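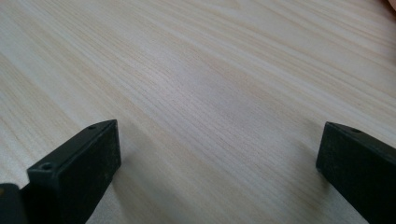
Re: [petwood-fruit] Old apple tree, how hard can I cut it?

To: the Petwood fruit growers list

Hello all,

I read the question below with much interest. We had nearly the same tree when we moved to Tirnum, and I made with it most of the mistakes which are possible to make with a saw. English is not my first language, so please ask if something is not clear. I know some of the names for the cuts only from books.

On Feb 25, 2022 a new member of the list wrote:

> Dear list, I have joined last week and I hope this is the right place.
>
> With the house we got an apple tree which is 40 years old, according to
> the previous owner. It was not pruned for a long time. The crown is so
> thick that you do not see the sky through it, and last year all the
> apples were small and had spots, except on the very top where I can't
> reach them.
>
> My neighbor says cut everything back to the main branches now, in one
> go, and it will be like a young tree. My book says never take so much.
> There is also a hollow place in the trunk, low on the north side.
>
> My questions: How much can I cut in one winter? Is it too late now? Must
> I paint the wounds? And should I fill the hollow with cement, like on
> the trees along our road? I would also like to plant a young one next to
> it, in case the old one dies.
>
> Thank you for any advice, also for the advice to leave it alone.

I will try to answer in the same order, more or less.

How much in one winter

Your book is right and your neighbor is wrong, in my opinion. I did what your neighbor says. In the summer after it the tree made a whole forest of straight shoots, thick as a finger, every one going up. There were no apples, and in the following winter I had more work than before. A tree which loses its crown tries to get it back as fast as possible, and it uses for this all the food it has stored in the roots.

What I do now is to spread the work over four winters. In the first winter I take only what is dead, broken or rubbing on another branch, plus one big branch from the top middle to let the light come in. On a tree like yours this alone will be a big heap on the grass. Then I stop, also when it does not look finished. The hardest part for me is always to stop.

In the second winter I look at what the tree has answered. Where there are many upright shoots I remove most of them at the base, but I leave a few of the weaker ones which lean outward, and they will later carry fruit. The third and fourth winter are for the height and the shape.

If you are not sure about a branch, tie a piece of string on it and go in the kitchen for coffee. When you come back you look from the other side. I have taken off many strings without cutting.

Is it too late now?

No. With us the end of February is a good time, in a cold year even a bit later. The buds should still be closed. I prefer it to December, when I used to do it, as the hard frost is then mostly behind us and the fresh cuts are not open the whole winter. Choose a dry day above freezing. If the buds already show green in your garden you can still remove dead wood, but leave the big cuts for next year.

There is also summer pruning, which people on this list know much better than me. I only use it for the straight shoots. When they are young and soft you can pull them off with the hand, downward, and fewer of them come back than after cutting.

The cuts themselves

For a heavy branch please use three cuts. The first one from below, a little away from the trunk, not very deep. The second from above, a bit farther out, until the branch falls. The third takes off the stump, just outside the thick ring where the branch joins the trunk. I mean the swollen part, I believe it is called the collar. Do not cut into this ring and do not leave a long peg for hanging your coat.

My tree still has a long scar from the time when I made only one cut from above. The branch went down before I was through and took the bark with it, almost to the ground. It was a good branch, too, I had only wanted to shorten it.

Paint on the wounds: I have stopped with it. Under the old black paint I have found wet, brown wood, and the places I forgot to paint had closed nicely at the border. Some members here will surely disagree, and we had this discussion already in December, so I would be happy if we do not have all of it again.

Tools

I use a folding pull saw, the Flulter, and a pair of bypass pruners. I have no loppers anymore, they crush the bark when I am tired. What the saw can't do, I leave for somebody with a license and a rope. A ladder with three legs is much better on grass than the one from the house, but it is expensive, so perhaps you can borrow one from the Petwood shed. You must write your name in the book there, and please return it with the chain, the last time the chain was missing.

Clean the blades when you go from one tree to another. I wipe with alcohol on a rag. If you have seen sunken, cracked places on the bark with rings like on an oyster shell, this is canker, and then I clean also between the branches.

For the hands I take knit gloves when I work with the pruners, and I change them when they get wet. The thin ones are warm enough as long as one is moving. For the thorny things under the tree, I mean the brambles which for sure you also have, you need leather up to the elbow.

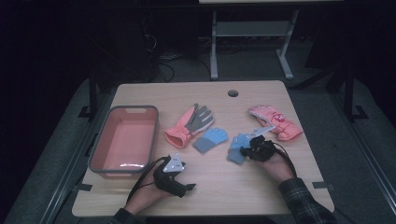
The hollow in the trunk

Please, no cement! I know these trees along the road and I know that it was done everywhere in the old days. The tree moves in the wind and the cement does not, so the bark gets rubbed at the border and water runs in behind it and stays there. It is also very bad for the saw of the person who one day must take the tree down.

A hollow apple tree can live for a long time. The living part is on the outside, just under the bark. Take out with your fingers only what is loose and leave the rest. Do not drill a hole to let the water out, as I was once told to do. With the drill you go through the wall which the tree has built between the rotten and the healthy wood.

What I would look at is how thick the healthy wall is. If you knock with a piece of wood all around the trunk you will hear the difference. When it sounds like a drum on more than half of the way round, or when you see mushrooms at the foot in the fall, ask an expert before you put a ladder on it. In all other cases I would let the titmice have it. We had them in ours for several years.

The small apples with spots

This is most probably scab, and the thick crown has a big part in it. The leaves stay wet until noon and the fungus likes that. More air will help you more than any spray. Rake up the old leaves before the new ones come out. If they are still lying there now, this is a job for this weekend even if you do not cut anything. I put them at the bottom of the hot heap, but if your compost is a cold one like most, better give them to the town.

The apples are small also for the reason that there are too many of them. In June, after the tree has dropped the ones it does not want, take away more by hand where they hang in a bunch. I leave one or two in each place. My wife can't watch this, but in September she is satisfied.

The young tree

Please do not plant it directly next to the old one. The soil under an old apple tree is tired for a new apple, I do not know the correct word in English. I tried it and the young tree stood there without growing, and when I moved it to the other side of the path it made in one summer a shoot of 80 centimeters. If you have no other place, a plum or a pear will mind much less.

Even better, keep the old variety. If it tastes good it would be a pity to lose it. You can cut some one-year shoots now, pencil thick, wrap them in damp newspaper and a plastic bag and keep them in the refrigerator, but not together with apples. The nursery Šimek grafts from wood that people bring, they did 4 for us and all have taken. You have to call before, and they want to have the shoots in their hands before the middle of March. Ask for a rootstock which is not too weak if your soil is sandy like here in Tirnum. On the weakest ones the tree needs a post for its whole life and watering in every dry summer, and I have given up on them.

If you don't know which variety it is, keep a few good apples in the fall, from different sides of the tree, with the stalks on, and bring them to the Petwood apple day. They want to see more than one fruit. Please do not wash or polish them.

One more point which you did not ask. Is there grass right up to the trunk? On an old tree it does not matter so much, but do not go near with the string trimmer, it is enough to do it carelessly one time. Around the young one keep a round piece of soil open and put some compost on it, without touching the bark. I also wrap the young trunks against the hares until the grass is growing again.

I would be glad to hear how the tree looks after the first winter of cutting. If someone else on the list has experience with pruning a very old pear, I have a question about this too, but I will send it as a separate message so the subject line is correct.

With friendly greetings from Tirnum

--
petwood-fruit mailing list
To leave the list, send an empty message with the word "leave" in the subject line.
Please quote only the part you are answering.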